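Food in Everyday Life
Handout 2: How a Table Gets Set

Welcome back, everyone. Last time we spent most of the session on kitchens, and I promised that we would move out of the kitchen and over to the table, so that is where we are headed now. Please read this before class if you can, even if you only get to it on the bus. It is a little longer than the first handout, and I apologize for that, but the subject kept growing on me while I wrote!

Let me start with something you can try at home. Think back to the last meal you ate sitting down with at least one other person. Who decided which plates to use? Who carried them over? Did anybody say a word about it? In most homes the answer to that last one is no. Somebody opened a cupboard, took out the usual things, and put them in the usual spots. When a habit runs that smoothly we stop seeing it, and that makes it hard to study. A good part of this course is learning to slow down and look at things we have done since we were small.

Three words will come up again and again, so let's get them straight now. A "place setting" is everything laid out for one person. A "service" is the larger set that the place settings are drawn from, including the dishes everybody shares. And a "cover" is an older word for a place setting, still used in some restaurants, where a busy night may be reported as so many covers. You will meet all three in the readings, sometimes on the same page, and the writers are not always careful with them.

Now, the shared dish and the single dish. In a great many homes, past and present, people have eaten from one big dish in the middle, each person reaching for the part nearest to them. In others, every person has a plate or bowl of their own and the food is divided before anyone starts. Most of us grew up with some mixture of the two (a platter of chicken for the table, say, and separate bowls for soup). Neither way is more polite than the other. They ask for different manners, and children in each kind of home have to learn different things: how far you may reach, who gets the last piece, whether you finish what you were given.

The saucer is a nice small case. We tie it so firmly to the teacup that we forget how much other work it does. It catches drips, it gives the hand something to hold when a bowl is hot, it offers a spot to rest a spoon, and it makes a small dish look like more of an occasion.

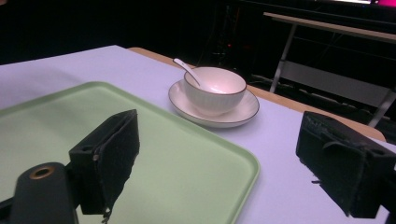

Ribbed bowl on its saucer, both with a thin dark line at the edge.

Matching is worth a few minutes too. A repeated line or color tells the eye that two pieces belong together, even after they have spent years in different cupboards. When you interview people about their dishes, ask what happened to the rest of the set. I have rarely asked that question without getting a story, and the story is usually about a wedding, a move, or a sink.

Our main case for the coming weeks is the Skerkport household study. It covers 711 households in and near the harbor, and each one kept a written record of its evening meals for 30 days in April and May. You will be working with the Pekedik street records, which are the fullest and also, I warn you, the hardest to read. People wrote them at the end of a long day, and it shows. Some wrote half a page about a stew. Others put down "same as yesterday" and went to bed, and I have a lot of sympathy for them.

As you read, keep an eye out for the dishes that get mentioned by name. More than 17 entries talk about "the good bowls," and they don't all mean the same thing by it. In one home the good bowls come out for guests, in another for birthdays, and in a third they seem to be used every night with no fuss at all. What do you make of that third home?

For next time

Read the Alaoui chapter on serving order. The section on carving is optional, though I am fond of it.

Pick one Pekedik household and follow it through the first week. Note who serves, who is served first, and which dishes are named.

Write a page on one object from your own table. Plain words are fine. Tell me where it is kept, who may use it, and when it comes out.

If you can't open the scans, there is a paper copy at the desk in the Staten reading room. Please put the pages back in order when you are done, and bring your notes to class even if they are messy.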